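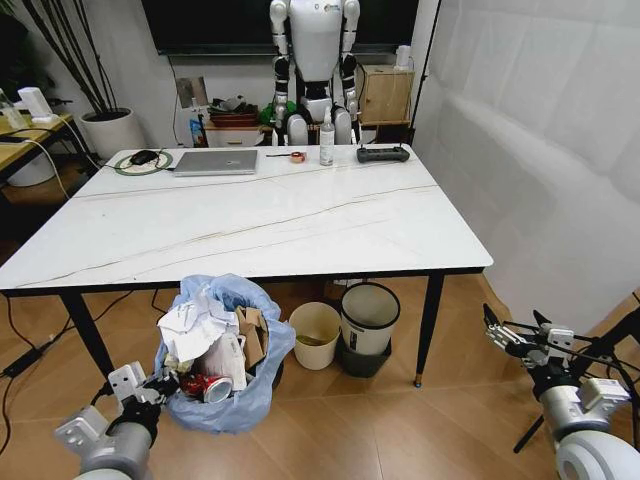

A laptop, mouse and remote controller on a marble-patterned table.

Stillden Releases Version 2 of Its Song Job Queue

Stillden today released version 2 of Song, its open source job queue for server applications. The new version is available in August to all users at no charge.

Song 2 replaces the old polling loop with an event-based scheduler. Workers now sleep until a job arrives, and idle processes no longer query the database. In the company's tests, a single worker handled nearly 120 jobs per second, up from 51 in the previous version.

"Most of the work went into retries," said Ezekiel Esposito, lead developer of Song. "A failed job used to hold up everything behind it. Now it goes to its own list and the rest keep moving."

The release also closes 104 reported bugs and adds a connector for the Sasia message store. Configuration files from version 1 will load without changes, but custom retry handlers must be rewritten. A migration guide is included with the download.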